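Moving a comment archive without losing the comments

Etenesh Wako has run the craft and household blog Tandcombe long enough to have changed publishing platforms twice. The second move, from Selent to Cirnau, took her most of November. The posts transferred in an evening. The comments did not.

"Selent exports posts and comments as separate files," Wako says. "The posts have a permanent number. The comments refer to that number. Cirnau assigns new numbers on import, so every comment arrives pointing at a post that no longer exists under that name."

Her first import brought across 2,308 comments, all of them attached to a single untitled draft. She deleted the draft and started over.

The fix was a two-column table matching old post numbers to new ones. Wako built it from the post addresses, which she had kept the same on both platforms. A short script then rewrote the comment file before import. The blog had 604 posts, and 20 of them failed to match. In each case the title had been edited after publication and the address had changed with it. She corrected those by hand.

Threading was a separate problem. Selent stores a reply under its parent comment. Cirnau reads the file from top to bottom and drops any reply that appears before the comment it answers.

"Sort by date, oldest first," she says. "That handled nearly everything. What was left were replies where the clock had been set wrong at one end."

She ran the import in batches of 440, a size she settled on after two longer runs timed out. Between batches she opened a few old posts and read down the page to check the order. The posts with the longest threads went last. 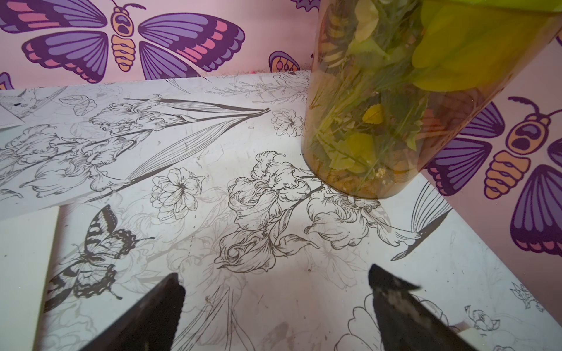
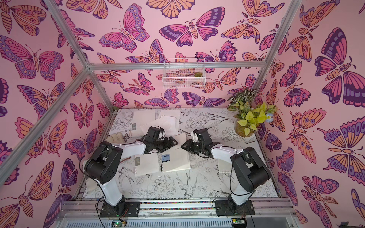

Wako also had to decide what to do with commenters' links. Many of the blogs they led to are gone, and some of the addresses have been bought by advertisers. She kept the names and removed the links from any comment more than five years old.

"A dead link is harmless. A link that now sells something is my problem — it sits on my page," she says.

Email addresses were left out of the new database entirely. Cirnau does not require them for imported comments, and Wako saw no use for them. The one effect is that small profile pictures no longer appear beside older remarks. Two readers wrote to ask about it.

She did not correct spelling, and she did not remove duplicates unless the text and the time matched exactly. Spam was filtered beforehand with Demissie, a plug-in that runs on the export file and marks suspect entries without deleting them. She read everything it marked. Short congratulations were flagged most often, many of them from regular readers.

The old site stays online in read-only form until the hosting runs out. Wako keeps the export files and the matching table in one folder, with a text file that lists the steps in order.

"I wrote it the same night," she says. "By the next morning I had already forgotten which column came first."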